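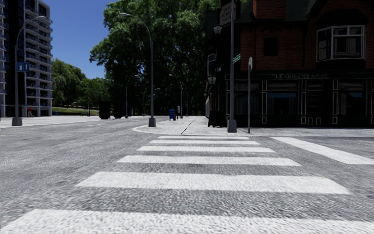 Chores at the Curb: An Interview with Brynhildur Overgaard

Brynhildur Overgaard runs the outdoor tasks group at Rutdale, where a wheeled machine called Barnia is being trained to take out trash and fetch mail. Most of that training is done in simulation, on rendered streets with crossings, curbs, mailboxes and bins. We spoke on a Friday in June, and I began by asking whether a machine can take out the trash yet.

"In a simulator, yes, most of the time," she said. "On a driveway we know well, often. On a street it has never been on, I would not leave it alone."

The current test set has 200 simulated errands. Barnia completes 90 of them without a human stepping in. Overgaard does not find the figure embarrassing. A year ago it was 40, and the errands were shorter.

Where the errands fail

I had assumed that gripping would be the weak point. Overgaard said gripping accounts for a small share of the failures outdoors, where the objects are large and have handles. The larger share comes from getting there.

"A curb is a step with a slope somewhere along it, and the machine has to find the slope," she said. "Then there is shade. A big tree over the road changes how the paint on a crossing looks. Worn stripes are harder again. The planner asks whether it is still on the crossing and gets a weak answer, so it stops. Stopping in a road is a bad habit."

Street furniture is the other problem. Posts are thin and easy to miss at a distance, and a mailbox may have a hydrant right next to it. The mapping software, Pan, used to merge such neighbors into a single obstacle and route the machine around both. The mailbox then counted as unreachable. The fix took the team 50 working days.

What transfers

Rendered streets are cheap to repeat, and the team can move the sun or add a pedestrian between runs. Overgaard is cautious about what carries over. Navigation transfers fairly well, she said. Contact does not.

"A simulated bin lid weighs what I tell it to weigh. A real one sticks in winter. We still do all the lid work on hardware."

The arm on the hardware unit is a Bosano, chosen mainly for its reach. It can lift a full kitchen bag but is slow to let go of one – the plastic clings to the fingers, and the release check runs twice.

I asked when she would buy such a machine for her own house.

"For carrying laundry between floors, no time soon. Stairs. For the bins, I would take one now if someone else paid for the repairs."

The group's next round of tests adds night streets and rain.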